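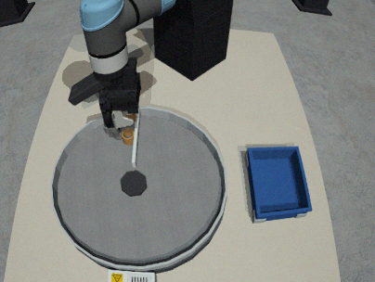

Rendered view: robotic arm, round turntable, blue bin on the right.

Notes on the transfer credit change at Brelmont, for anyone advising commuter students. Posting as a thread so I can link to single parts later.

The old rule: a course taken elsewhere came in as elective credit unless a department matched it by hand. Matching was done on paper, one student at a time, and the result stayed in that student's folder. The next student with the same course started over.

The new rule took effect January 11, 2020. A match made for one student now applies to every student who took the same course at the same college under the same catalog year. It goes in a shared table that advisers can read and only departments can edit.

The catalog year part matters. If the sending college rewrote the course, the old match does not carry forward. You need the syllabus from the term the student was enrolled. The current one on the website will get sent back.

Course levels. Anything that transfers from a two-year college is posted at the 100 or 200 level, even when the content overlaps with one of our upper-level courses. A department can waive the requirement, but the waiver does not raise the level of the credit. Students still have to meet the upper-level total some other way.

This is the point that trips up engineering transfers most often. They see the waiver on the audit, read it as upper-level credit, and find the gap in their last year.

Labs. If the lecture and lab were separate courses at the sending college, both must be on the transcript before either is matched to a combined course here. A lecture alone goes in as elective credit. The student can finish the lab at Brelmont and ask for a second review.

Co-op terms are a separate process. Work terms completed through another school do not transfer as credit. Hours may count toward the placement requirement if the employer files the Tuncer form. The form has 2 pages and the second one needs the supervisor's signature. Unsigned forms sit in the queue with no notice to the student.

Appeals go to Špela Ristić in the registrar's office, with the syllabus attached as a single file. The statement is limited to 500 words. Put the course number in the subject line. Please do not copy the department chair, it opens a duplicate case.

Evening students: the transfer desk is open late during the first week of term only. After that it's the drop box or email. Parking in the lot behind the desk is still permit only until the end of the evening shift.

Correction to what I posted in December. I wrote that quarter credits are rounded up to the nearest whole credit. They are converted at two-thirds and kept as decimals. A four-credit quarter course comes in as 2.67, and the audit will show a shortfall against a three-credit requirement. Departments may forgive the fraction, but it has to be entered by hand.

Still no answer on military training credit. I've asked twice and will add it to the thread when I have the wording.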